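Bolsas con cierre: lo que hago yo y lo que todavía no le dejaría a una máquina

Por Itzel Bermúdez

Cada vez que escribo sobre ordenar papeles en casa me llega la misma pregunta: ¿y eso no lo puede hacer ya un robot? Me lo preguntó también Ah-rin Ki en junio, mientras vaciábamos entre las dos el mueble de la entrada y nos salían garantías hasta de la tostadora que tiré hace años. Le dije que lo pensaría, y aquí estoy, pensándolo por escrito, con un café al lado y 26 bolsas con cierre esperando en la mesa del comedor.

Empiezo por lo que más cuesta, que es agarrar la bolsa. Una bolsa plana pegada a la mesa no ofrece nada de donde tirar, y los dedos lo resuelven sin que nos demos cuenta: una uña debajo de la esquina, un pellizco y arriba. Una pinza rígida tiene que acertar justo en el borde.

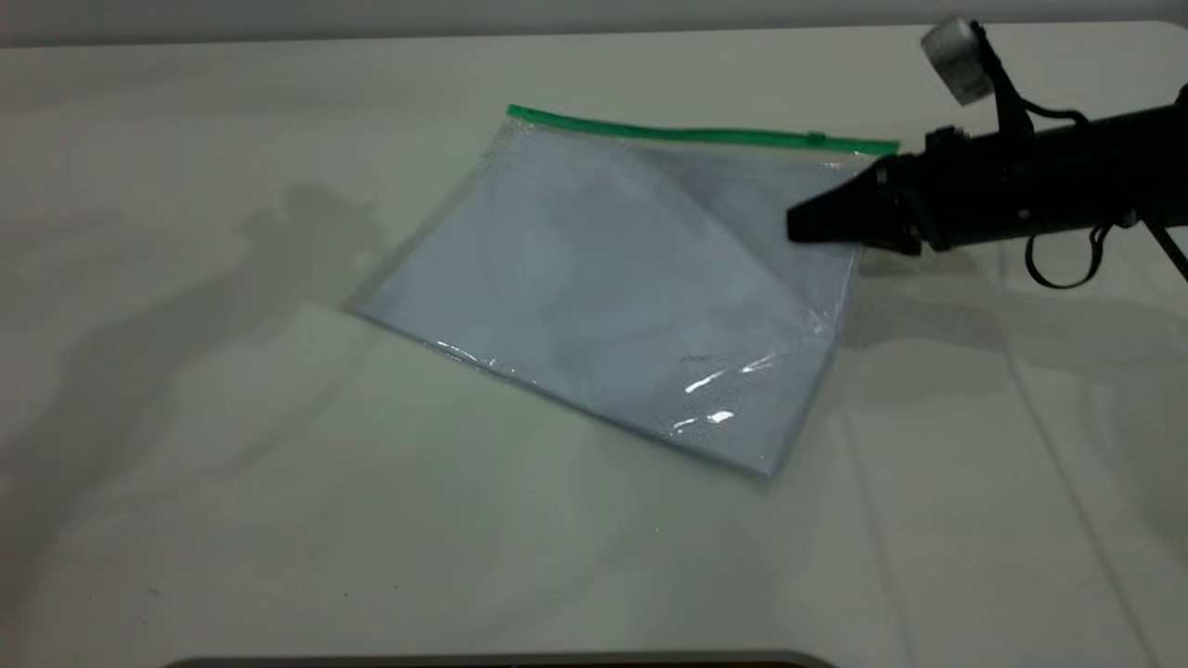
La pinza, sobre la esquina de la bolsa, junto al extremo del cierre verde.

Mi truco para las manos (las mías, que en invierno están sequísimas) es dejar que la esquina asome un dedo fuera del borde de la mesa. Se levanta sola, casi. Y si la bolsa va llena, primero la aliso con la palma desde el centro hacia el cierre, para sacar el aire.

Luego viene el asunto de las dos manos. Una sujeta, la otra corre el cierre. Parece una tontería, pero prueben a cerrar una bolsa con una sola mano y verán cómo se les va detrás por toda la mesa - a mí me pasa siempre que contesto el teléfono. Con dos brazos mecánicos el reparto tendría que ser el mismo, y coordinarlos me parece bastante más difícil que fabricarlos.

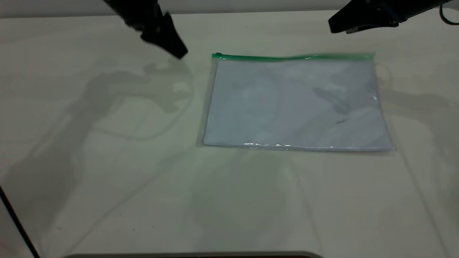

Bolsa con papeles dentro y dos pinzas negras por encima.

Para los papeles, una regla que me ha ahorrado muchos disgustos: dejen siempre un margen entre la hoja y el cierre. Si el papel asoma, el carril muerde la esquina y ya no sella bien. Yo doblo las facturas por la mitad y las meto con el doblez hacia el fondo.

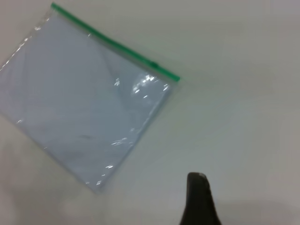

A la hora de comprar bolsas, yo pago un poquito más por las que llevan corredera. Las de apretar con los dedos cierran de maravilla el primer mes y después una nunca sabe si han quedado selladas. Una pestaña pequeña que sobresale del carril, como la de esta bolsa de cierre verde, se encuentra hasta sin gafas, y supongo que una máquina también agradecerá tener algo en relieve que empujar. El color vivo ayuda lo suyo: en plástico transparente sobre una mesa clara, lo primero que busca el ojo es esa raya. En casa tengo 80 de esas, compradas de golpe en una oferta, y las voy reutilizando sin ningún remordimiento.

Tadhg Lenihan, un lector que trabaja en un almacén, me escribió que allí las bolsas flexibles siguen pasando por manos humanas y que las cajas rígidas les dan mucha menos guerra. Me lo creo. Una caja tiene siempre la misma forma, mientras que una bolsa se arruga distinto cada vez que la sueltas, y además brilla, y los brillos confunden hasta a mi vista cansada.
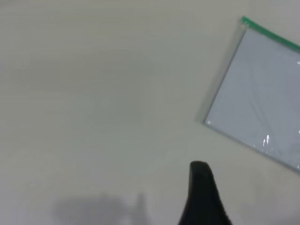 Por eso mi respuesta para Ah-rin es un «todavía no» con mucho cariño. Para repetir el mismo gesto con la misma bolsa, en una mesa despejada, me parece una ayuda que se puede ir imaginando. Para mi cajón de la cocina, donde conviven gomas, recibos y una pila que no sé si está gastada, tardaremos más - y yo encantada de cambiar de opinión.

Mientras tanto, escriban la etiqueta antes de llenar la bolsa, con rotulador permanente y sobre el plástico bien estirado, y guárdenlas de pie en una caja de zapatos, con el cierre hacia arriba. Caben unas cuantas y se repasan como fichas.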